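Stiltwood Shape Blocks and Maple Boards: Questions and Answers

Last updated Dec 9, 2018

What are the blocks made of?
Wood, with a painted finish. The standard colors are blue, red, green and yellow.

Can I buy single blocks?
Yes. Write to Divya Menon with the shape and color you need. Single blocks ship twice a month.

Do you repaint chipped blocks?
We do, for blocks bought from us. Allow 27 days. Small chips can be touched up at home with any water-based craft paint.

How do I clean them?
Wipe with a damp cloth and dry right away. Don't soak them and don't put them in the dishwasher.

What is the board for?
It gives you a flat place to sort and lay out the blocks. The maple boards are glued up from long strips, so you will see faint seams and some change in color from one strip to the next. Wavy grain is normal and we don't accept returns for it.

Can the board be fastened to a table?
Yes, with a screw near each corner. Use small round-head screws and drill pilot holes first. Sreekumar Poduval in the Virnthorpe shop will drill them for you if you ask when you order.

How often should I oil it?
Every 90 days if it gets daily use. Use a thin coat of mineral oil and leave it overnight before putting painted blocks back on.

Is the Rodier tray the same size as the board?
No. The tray is smaller and was dropped from the catalog in July. We still have lids for it.

Where do I send a return?
To the Virnthorpe shop, with the packing slip in the box.

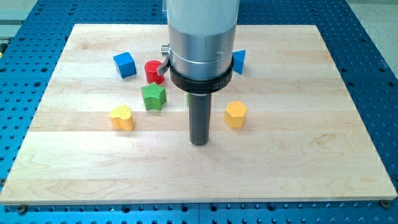
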